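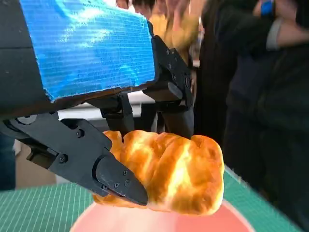
What should a bread roll be served on?
A plate or a shallow bowl, one to each person, even when the rest of the table is a work table.

I run a small bakery counter in Prinow and I have opinions about this. Most of our rolls are eaten standing up, out of the bag, over whatever people happen to be working on. I think that is a poor way to treat bread, and it is hard on the work as well.

A glossy crust sheds flakes. On a cutting mat they settle along the grid, and the next sheet of paper picks them up. A plain pink dish costs very little and keeps them in one place. My colleague Mareike Eichhorn says a napkin does the same job. It does not – a napkin gets folded, dropped and shaken out over the floor.
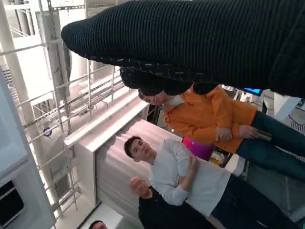

Eating while others stand about

A shared break is where dishes matter most. People hold a drink, talk and forget what they have put down. In July we sent 300 rolls to an open day at Pralness, and we sent no plates with them. That was my mistake. There were half-eaten rolls on window sills when I went to fetch the trays.

A rim helps more than people think. A flat plate is fine for bread and butter, but a sweet bun rolls, and a wide, shallow bowl stops it.

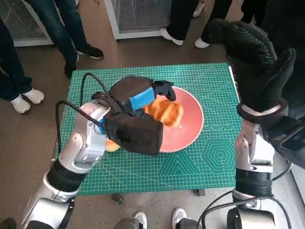 I would also keep the dish small. A large one invites a heap, and the rolls at the bottom get squashed. Two to a dish is my limit.

Zaid Kassab, who buys from us for the workshop at Mellurlow, thinks all this is fuss. His view is that a clean mat is as good as a plate.

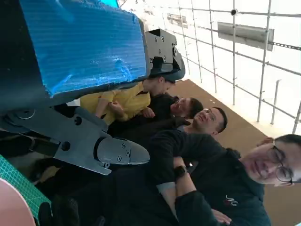 I don't agree, though I can see that washing up is a nuisance when there is only one sink. Four small bowls take two minutes. Wiping crumbs out of a drawer of rulers and blades takes a good deal longer, and I have done both.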